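Isum kitchen aid trial: progress to September

Marin Begović and I went to the Ovier demonstration at Drultovstead. The task shown was turning the knobs on a small oven. We were told the arm has now had 200 practice turns. I asked how many were on an oven it hadn't met before and got no figure.

Tsehay Asfaw's team are keen, and the arm is quieter than it was in spring. But nearly 75 per cent of this stage's money is spent, and I still can't say what a tenant would get from it. I'd hold the next payment until Ovier sends the full log, failures included. Grethe Mikkelsen has asked for it twice.
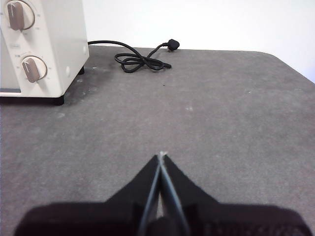
Oven and gripper at the Ovier demonstration, Drultovstead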